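Posted in November by Gobnait Lynch, Recording Secretary

This site uses cookies to remember your settings. Accept / Manage preferences

MINUTES OF THE HAND TOOL SAFETY REVIEW
Grimum Project, Garment Folding Work Group

Chair: Ebise Belay
Minutes: Gobnait Lynch
Also attending: representatives of Bonelia (tool maintenance) and Sheehan (site safety)

The meeting was called to order at 2:15 p.m. The minutes of the previous meeting were approved with one correction to the spelling of Fivosa.

1. Report of the fault

The Chair reported that a hand-held gripper failed to open when the operator released the trigger during a folding session. The fingers stayed closed on a garment and on the tip of the operator's left index finger, which had been used to straighten the cloth. The finger was freed when a second operator backed off the drive screw by hand. The skin was pinched and bruised but not broken. First aid was given on site and the operator returned to work the next morning.

The work consists of folding dark clothing on a made bed, with a gripper closing on the cloth near the waistband or hem and lifting it over.
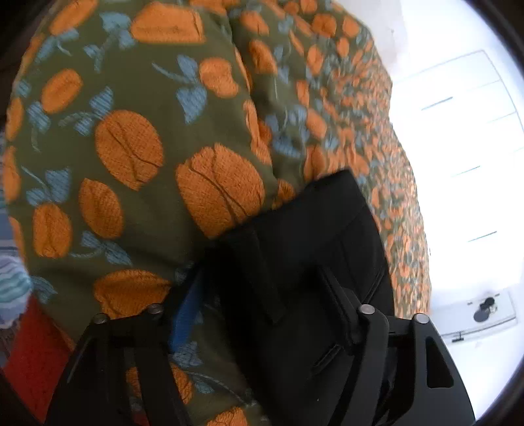
The Chair noted that the tool had been in service for nearly 2000 cycles since its last inspection. The maintenance schedule supplied by Fivosa calls for inspection at the same figure, so the tool was within its limit when the fault took place. The cycle counter was read after the incident and agreed with the written log.

2. Cause

Bonelia presented its findings. The return spring on one side of the linkage had come off its seat. With the spring loose, the trigger moved freely but the fingers did not follow. Lint was found packed behind the seat. The representative could not say whether the lint pushed the spring out or collected there afterward, and the work group agreed to record the cause as undetermined on that point.

The pivot pins were checked and found to be within tolerance. The finger pads were not a factor.

Discussion turned to work in which two grippers are used on one garment, each holding a different part of it. Sheehan asked whether an operator in that position could reach the manual release on a jammed tool without letting go of the other. The Chair replied that it could be done, but slowly. 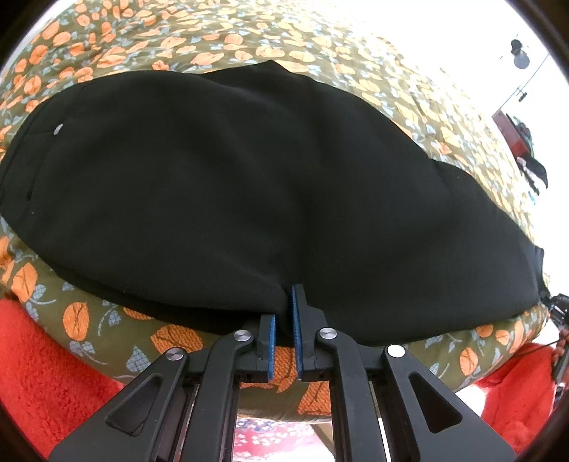
Gobnait Lynch said that slowly was not good enough, and asked that the record show the release had taken 22 seconds in the incident under review, with a second person already in the room. An operator working alone would have needed longer. She also pointed out that the release screw on the older tools faces away from the user and takes a hex key, and that the key had been in a drawer.

The Chair accepted the point. Sheehan added that the written procedure tells operators to keep their fingers clear of the cloth while the gripper is closing, but says nothing about straightening cloth that is already held. Several members stated that this is common practice with black fabric, where the edge is hard to find by eye. It was agreed that the procedure should cover it.

A proposal to suspend all folding sessions until new springs arrive was discussed and did not pass. A second proposal, to withdraw only the tools with the older spring seat, passed without objection.

3. Actions

The following actions were agreed:

(a) Bonelia to withdraw the tools with the older spring seat and fit the retaining clip before they are returned.

(b) Inspection interval to be reduced. Until further notice each tool will be opened and cleaned behind the spring seat after every 15 sessions, whatever the counter reads.

(c) Sheehan to rewrite section 5 of the operating procedure so that bare hands are kept off any cloth held by a closed gripper. The draft is to reach the Chair before the next meeting.

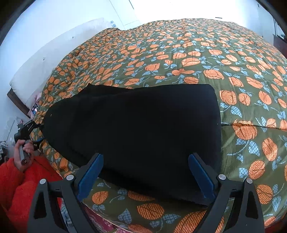
(d) A hex key to be fastened to each older tool by a short cord. The cord must not hang past the grip.

(e) Gobnait Lynch to send the incident form to Fivosa with the maintenance log attached.

4. Other business

Bonelia asked that damaged tools be tagged and set aside, not put back in their cases. Two had been found in cases with no note. The Chair will remind all operators in writing.

The meeting was adjourned at 3:40 p.m.

Contact: Recording Secretary, Grimum Project | Copyright Grimum Project | Back to top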